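Search tickets Enter keyword or ticket no. Go

Ticket 2534
Flivix tape return bench stops mid-shift, packers called away to clear it
Site: Pasillow, packing floor
Opened by: Elsie Pomare
Assigned to: Angus Ellery
Opened: 01/04/2020
Status: Closed, with one follow-up

Elsie Pomare
The tape bench keeps going into hold. It picks a roll up, carries it over to the cardboard tray or the basket, then stops with the roll still in the gripper and the message "place area not confirmed". It won't carry on until a person presses resume. The message goes to the handhelds of everyone on the packing floor, so either three people walk over or none do.

I used to run the supply desk, so I know this job by hand. People drop part-used rolls at the end of a run, you put packing tape in one place and duct tape in another, and the lines come and take what they need. It took me the first part of the morning and a bit after lunch. The bench was meant to take that off me so I could go onto returns full time. At the moment I'm on returns and I'm also the one who gets shouted for, because I'm the one who knows the tape.

We have had 12 holds since the last software load. I wrote them on the sheet by the bench, with the time and which side it happened on.

Angus Ellery
Thanks for the sheet. Nine of the 12 are on the tray side. Can you tell me:
1. Does the tray get lifted off the bench, or do people take rolls out of it where it is?
2. Is it always the same tray?
3. Is anything else kept on the bench while the arms are running?

Elsie Pomare
1. Both. Line staff lift it if they want more than one roll. They put it back by eye.
2. No. It's a carton base. When it gets tatty we cut down another one.
3. The glue gun lives at the back with its cable, against the wall. It was there when it was my bench and people still come to it. There are other bits back there too.

Angus Ellery
The carton base is likely the main cause. The place area for the tray was taught once, from wherever the tray was sitting that day. If it moves, or the new one is cut a little bigger, the area Flivix checks can include a piece of the wall of the tray, and it won't confirm.

Pulled the log for the full run. 174 placements, 12 holds, no dropped rolls. The arm never let go of anything it wasn't sure of, so I don't want to loosen the check as a first step. I know that would make the messages stop.

Steps tried, remote:
- Restarted the place check service. No change, hold on the next tray placement.
- Raised the confirm time from two seconds to four. No change except the holds come up later.
- Set the lights-on profile to match the other benches. Tray side the same. One fewer hold on the basket side over the next run, which may mean nothing.
- Put the lights profile back afterwards so we only change one thing at a time.

I'll come to site for the rest.

Elsie Pomare
Please come while the lines are running. When the floor is quiet the tray doesn't get touched and the bench behaves itself.

Angus Ellery
On site. Bench running with the lines up, tray and basket in their usual spots. 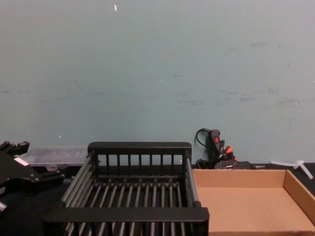 Basket and cardboard tray, with the left gripper beside the basket.

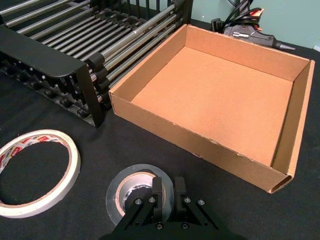 Tray empty, gripper at the duct tape.

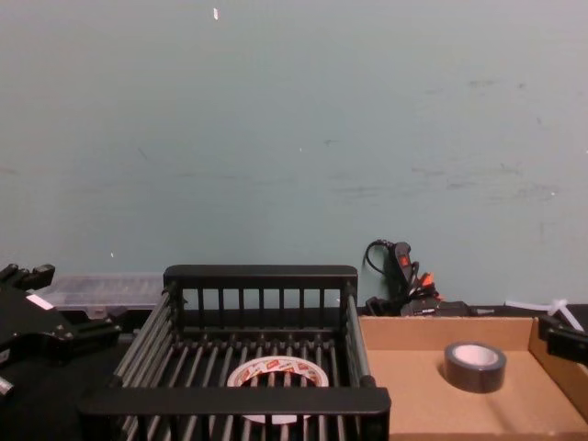
Site notes:

Tray was lifted away four times while I stood there. Two of those times it went back turned slightly, and both were followed by a hold. I measured from the corner of the bench and the worse of the two was out by more than the width of my thumb. I retaught the place area with the tray as it should sit, then moved it on purpose and got the hold straight away. Moved it back, pressed resume, and it carried on. Repeated this until I was satisfied it was the position and not the roll.

Tried a smaller place area in the middle of the tray floor. This helps. It gives the arm less room when there is already a roll in there, so it will report "full" sooner. Elsie says she'd take that, as a full tray is a thing people understand and can fix by taking tape out of it.

The basket holds are a different matter. The basket has a rod floor and the black bench shows through between the rods, and the depth reading jumps between the two. I averaged it over more readings and ran 115 basket placements against the new setting, using the same few rolls over and over. One hold. I would like that to be none, but it's a setting I can support.

I also asked whether the glue gun could go somewhere else. The cable is behind the tray and if it slips forward it will be inside the checked area. Two people on line three told me they use it all day and the other socket is at the far end. I've left it where it is and masked off the back strip in Flivix, so the check ignores that part. Do not hang anything over the back wall of the tray, as the arm won't know about it.

Elsie Pomare
It's been better since. Can we talk about who gets the message? That was half of what I raised.

When a person ran the desk and got stuck, they turned round and asked. Now the bench gets stuck and forty handhelds buzz. The packers have a rate to keep and the walk over comes out of it. A couple of the newer ones have stopped reading the messages at all, and we use those handhelds for other things that do matter. I don't blame them. They weren't asked if they wanted to look after a robot.

Angus Ellery
Agreed, that is a setup fault and it's ours. The alert group was left on "all floor" from the install. I've made a new group called Bench Cover. It needs at least one name per shift, and Flivix will only message that person. If they don't answer in five minutes it goes to the shift lead.

The name has to come from Pasillow. I can't pick it, and it should be someone whose rate is adjusted for it.

Elsie Pomare
I put this to the shift leads. Early shift is me for now, until the end of February, then it rotates. Late shift is one of the line three people, who asked for it - he likes the bench. Both of us have time set against it, an allowance of ten minutes a shift, and it's written down this time.

We also want to be able to stop the arms and load the lines by hand when there's a rush. The leads thought we weren't allowed. Are we?

Angus Ellery
Yes. Turn the key to Manual, wait for both arms to park and the light to go out, then use the bench like any other. Turn it back when you have finished and press resume. It checks the tray and basket again before it moves. You don't need to call us first. I've sent a one-page sheet for the side of the bench with this on it.

One more item. A carton base cut by hand will never be the same size twice. The Sinaga tray would fit and it's a fixed size, but the order is on hold until the next budget. Until then, I've taped an outline on the bench where the tray goes. Please cut new bases to that outline.

Elsie Pomare
Outline is working. People do put it back inside the lines, most of the time. No holds on early shift this week, two on late, both cleared by the cover person and not by a crowd.

You can close it as far as I'm concerned. Keep the tray open as its own ticket or it'll be forgotten.

Angus Ellery
Closed. Fixed-size tray moved to a follow-up ticket, owner is me. Settings as left: reduced tray place area, back strip masked, basket depth averaging on, confirm time back to two seconds, alerts to Bench Cover only.

Related tickets
Flivix: fixed-size tray for tape return bench (Sinaga order)
Flivix: alert group still set to "all floor" after install
Brunero label printer drops connection at shift change
Handheld battery low after one shift
Manual key sticks on carton bench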